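Cable checks on a two-arm bench cell – how often?

Noemi Villa
We've just got our first two-arm cell running at Besia and I love it! I'm writing the house rules now. Is there a sensible routine for cables that run outside the arm? Ours move with every joint.

Flonden
Great thing to ask early! We look over ours at the start of each shift, power off, then jog every joint slowly to both ends of its travel and watch the loops. If a loop pulls tight anywhere, re-route it. Ties should be snug, never biting into the jacket.

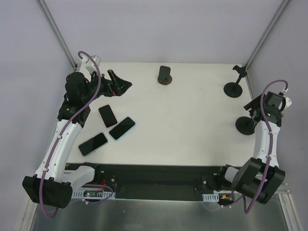 Write down where each tie goes as well – then whoever swaps a cable in September puts them back in the same spots. We also park both grippers clear of each other before anyone reaches in, and that's on the sheet too.

Benedetti
what Flonden said. we do ours every 2 weeks, fine so far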